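Block Cell FAQ: Setup, Care and Minor Repairs

Maintained by Aitana Montes. This page covers the bench cell only. For the conveyor cell see the separate page.

What does the cell do?

It moves painted wooden blocks from the table top into a basket and is used to check grip and placement settings before they are copied to the Grillard line. The arm runs the Stenby controller. The gripper is the Vrettos two-finger type.

What should I do before switching on?

Check that the stop button is released and that no tools are left on the table. Look along the arm for anything hanging off it. Switch on the controller, wait for the steady light, then switch on the gripper supply. If the gripper supply comes up first the controller will report a missing tool and has to be restarted.

The controller asks for a home position. Which one?

Use Home 2. Home 1 was set for the old table, which was lower, and will leave the wrist too close to the present one. It has been kept because two of the older programs still call it.

How do I set the table height?

Fit the pointed setting pin in place of the left finger. Jog down at slow speed over each of the marked points until a sheet of ordinary paper just drags under the pin. Store each point. The controller rejects the set if any two points differ by more than 2 mm, in which case level the table feet and start again. Do not widen the limit.

Remove the pin before you run anything. It is longer than the finger.

How often is the height checked?

After any knock, after any change of finger, and every 6 weeks otherwise.

Which fingers are fitted as standard?

The flat black ones. The grooved set in the drawer is for round stock and marks painted faces. Each finger is held by screws from the side; tighten them by hand with the short key, then a quarter turn more. Thread lock is not used here. If a screw will not stay tight, replace the screw and look at the thread in the finger before blaming the key.

The gripper closes but the block slips. What now?

Wipe the finger faces with a dry cloth first. Dust from the blocks builds up on them and is the usual cause. If it still slips, check the grip force in the tool page, which should read 23. If the value is right and the faces are clean, look for wear at the tips. A worn tip shows a bright band near the lower edge.

Raising the force above 23 is not a repair. It dents the corners of the blocks and the next person gets bad results from them.

How should the gripper cable be routed?

It leaves the back of the gripper and must have enough slack to let the wrist turn fully both ways. Leave the loop standing clear of the fingers. A cable pulled tight against the wrist will break inside the sleeve, and the fault comes and goes for days before it fails for good. A loop left too long will catch on the basket on the way down.

To check it, run the wrist from one limit to the other at slow speed with the arm raised, watching the cable the whole way. Then repeat with the gripper low and beside the basket.
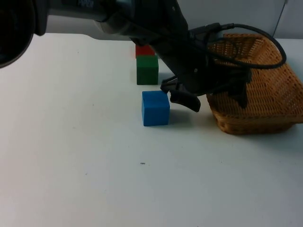
If the cable touches the rim at any point in the second run, shorten the loop a little at the clip and do both runs again. Clips are in the Kotitus box. Do not use cable ties on the moving part.

Can I move the basket?

Yes, but the drop point has to be taught again. Teach it over the middle of the open top, with the fingers clear of the sides when fully open. The approach height is stored separately and is often forgotten.

A program stopped with a block in the gripper. How do I get it out?

Hold the block from underneath, keep the other hand off the fingers, and use Open Slow from the tool page. Do not pull. If the supply has failed, turn the release screw on the gripper body 6 full turns anticlockwise, and the same back afterwards.

What may I repair myself?

Fingers, finger screws, clips and the gripper cable. Joint covers stay on. Anything behind them, including noise or play in a joint, goes in the fault book and the cell is switched off until it has been looked at.

Where are spare cables kept?

Second shelf, grey tray. Write down the one you take. The last order came in December and the tray is not refilled automatically.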